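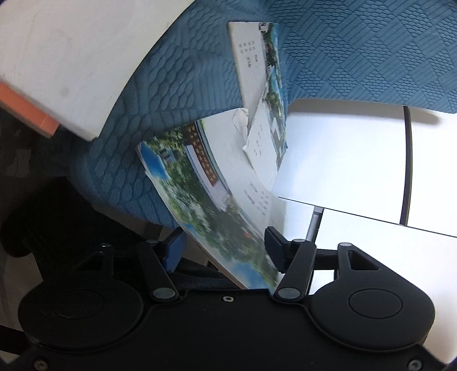

Sinaga Parallel-Linkage Hand Gripper, Classroom Version

Supplier: Udadport
Group: Student robotics, end effectors
Updated: 2019-04-24

Overview

The Sinaga is a two-finger, hand-held gripper for school clubs and introductory robotics classes. Students use it to practice grasping before they program an arm, and to record which grips hold on a given object. The body is matte black. The fingers carry blue rectangular pads, which press on the object from both sides. Thin, flexible items such as folded leaflets can be clamped between the pads, though glossy paper will bow if it is held near one end.

Specifications

Fingers: 2, linkage driven
Pads: blue, replaceable, sold in pairs
Maximum object weight: 315 g
Rated life of linkage: 3000 cycles
Recommended team size: 4 students
Assembly: supplied assembled; hex key included

Use in the Wovex Sorting Challenge

The gripper is accepted in the hand-guided round of the Wovex Sorting Challenge. Teams move printed matter, soft goods and small boxes between two surfaces. A run lasts 15 minutes. Points are lost for dropped items and for torn or creased paper. The arm-mounted round requires the adapter plate, ordered separately.

Notes from the paper-handling unit

Kamonchanok Wiriya and Sang Trình wrote the class worksheet for folded and multi-page items. Their recommendations:

Grip across the fold where possible. Pages on the open side slide against each other.
Close the fingers slowly until the pads touch, then add pressure.
On a soft surface such as a cushion, approach at a low angle. The fingertips push into fabric and lift the lower page late.
Wipe the pads with a damp cloth between sessions. Do not use alcohol.

The worksheet is included on paper. A revised copy with a grip log by Cúc Hà was added in March.

Maintenance

Check the pivots for play before each session. Tighten the screws on the central plate by hand only. Replace pads when the edges round off.

Spare parts

Pad pair, blue
Pivot cap set, gray
Screw set, black
Adapter plate, Gruvell arm

Ordering

School orders are handled by Raymonde Chisholm at Udadport. Give the club name and the number of teams. Adapter plates ship separately from grippers.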